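The Desk That Tidies Itself, Almost

By Anju Kashyap

I've been writing about home and office gadgets long enough to be wary of anything with two arms and a monthly plan. So I went to see the Udico bench in November expecting to be polite about it, and came away grinning.

Udico makes a two-armed tabletop robot and rents it with a service called Odus, which handles setup, repairs and new tasks. The pitch is small and sensible: paper jobs. Sorting handouts, squaring up worksheets, moving notebooks from one pile to the next. The plan costs $525 a month, and a new task takes 19 practice runs with a person steering before the arms try it alone.

Paper is harder than it sounds. A box stays a box when you grab it, but a sheet bends, slides and sticks to its neighbor. Batisby, the tutoring company that has had a bench since spring, goes through over 4,000 loose pages in a busy month, and the people there talk about the arms the way you'd talk about a slow but willing coworker (fondly, with some eye rolling!).

What won me over was the mix. Lined paper, punched paper, spiral notebooks lying at odd angles, a briefcase parked at the back – it's a real desk's worth of clutter, set against the wildest swirly green and gray walls I've seen on a piece of office equipment. The left gripper has angular metal fingers, and I could have watched them pick at page corners all afternoon.
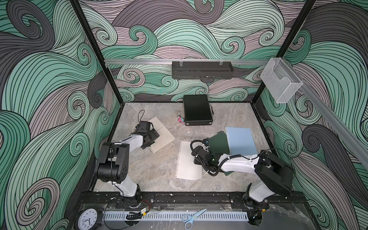 What it's like to live with

The arms are slow. I'd guess I could beat them at any single job, and so could you. But I wouldn't want to do it 300 times, and that's the whole case for renting one.

Wire coils are still the weak spot. Two spiral notebooks with their coils hooked together will stop the bench cold, and you have to pull them apart yourself and press resume. Mishra, a rival kit, costs less up front but leaves all the teaching to you, with no one to call when a gripper goes out of line. For a small office I'd pick Udico, and I'd keep the notebooks in their own pile until the next software update.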